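Chapter 6
Pattern on the Wall

By the end of this chapter you should be able to:
describe a pattern by its motif, its ground and its repeat
tell a straight match from a drop match
work out how many repeats are needed for one length of wallpaper
judge whether the scale of a pattern suits the wall it is meant for

Key terms: motif, ground, repeat, straight match, drop match, half-drop, selvedge, colourway

Chapter 5 dealt with plain surfaces — paint, limewash and lining paper — where the main decisions are colour and finish. A patterned wall brings in a further set of decisions. The decorator has to think about the size of the design, where it begins and ends, how one length joins the next, and what will happen at the corners. Most mistakes with patterned paper are made before the paste is mixed, at the stage of measuring and choosing.

6.1 Motif and ground

The motif is the shape that the design is built from. It may be a flower, a bird, a star or a simple stripe. The ground is the colour behind it. In older block-printed papers the ground was brushed on by hand and left to dry before any printing took place, and a good ground-layer was a skilled worker in his own right.

Motif and ground can be close in colour or far apart. When they are close, as in a cream leaf on a white ground, the pattern fades at a distance and the wall reads almost as plain. When they are far apart the pattern stays clear across a room. A motif can also be printed solid or in outline. An outline lets the ground show through the middle of each shape, so the ground colour remains the strongest thing on the wall even when the drawing is very large.
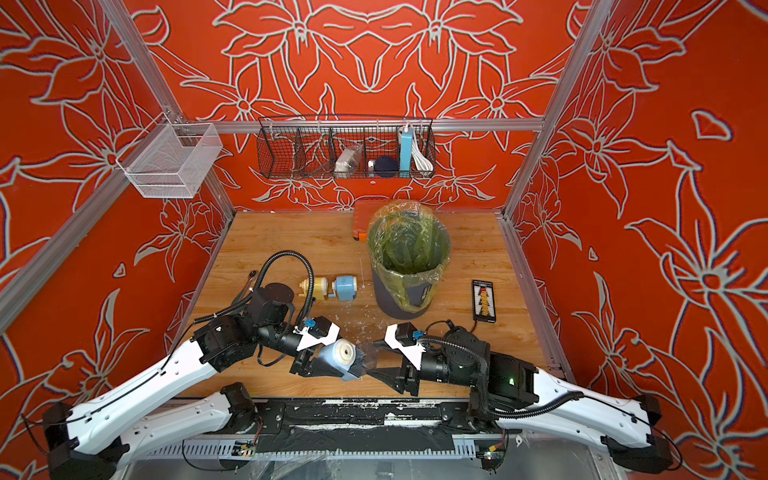
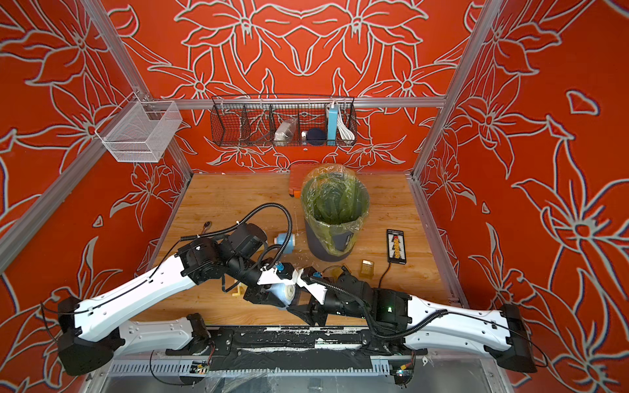
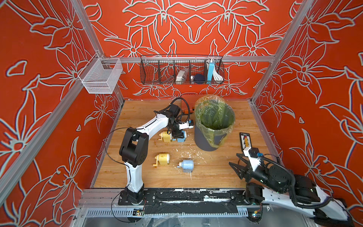

Figure 6.1 Large lilies in pale outline on a bright orange-red ground.

The same design is often sold in several colour combinations, known as colourways. The printing rollers or screens are the same in each case and only the inks are changed. It is worth asking to see every colourway of a paper before rejecting it, as a design that looks crowded in dark green on white may look quite calm in grey on cream. The sample room of the Sarnier works at Clekudau keeps around 2,000 pieces from its own presses, and many of them are the same few drawings in different inks.

6.2 The repeat

Wallpaper is printed in a long strip, and the design must come round again at regular intervals down that strip. The distance from any point in the design to the next place where the same point appears is called the repeat. It is measured down the length of the paper and is normally printed on the label.

There are two common ways for the lengths to meet at the side.

In a straight match, the design lines up directly across the join. Every length starts at the same place in the pattern. If the top of a flower touches the ceiling line on the first length, it does so on all of them.

In a drop match, each length is moved down by part of the repeat before it meets its neighbour. The usual amount is half, and this is called a half-drop. The motifs then fall in slanting lines across the wall, and the eye is less likely to pick out rows. Large flower designs are very often printed this way. Drop matches tend to use more paper, and a careful hanger will cut from two rolls in turn to save waste.

Some papers, such as plain textures and narrow vertical stripes, need no matching at all. They are sold as free match.

6.3 Working out a length

Suppose a wall is 2,132 mm from ceiling to skirting, and the chosen paper is Rilotico, a straight-match design with a repeat of 32 cm. Six repeats come to less than the height of the wall, so seven must be allowed for each length. The extra at the bottom is trimmed off with the waste. A little must also be left for trimming at the top — check that the seventh repeat covers both before cutting.

Note that the height is given in millimetres and the repeat in centimetres. Labels and drawings often differ in this way, and both figures should be put into the same unit before any sum is done.

Activity 6A
Borrow a pattern book from your workshop or a local shop. The Dissanayake trade book is suitable, but any will do. Choose three papers with different repeats. For each one, write down the repeat and the type of match, then work out how many repeats you would need for one full length in the room you are sitting in. Keep your figures, as you will use them again in section 6.5 when you estimate rolls.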